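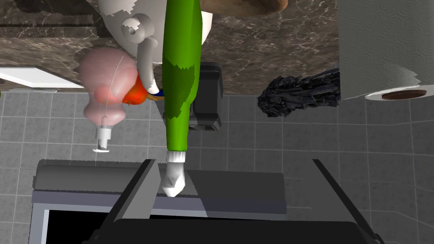
Simulated bathroom setting with a gripper and a green brush over a gray tray.

September 5, 2023 — Plernivora will buy five robotic arms for restroom cleaning under a 90-day purchasing plan approved in August. The budget covers grippers, spare parts and three years of service.

Bids from Pestex and Riquelme are under review. Both suppliers must complete seven cleaning tasks in simulation before a contract is signed.

"We want to settle the cost of upkeep before we order," said Genivaldo Sales, director of purchasing.

Wellington Lacerda will oversee installation at the Serari site.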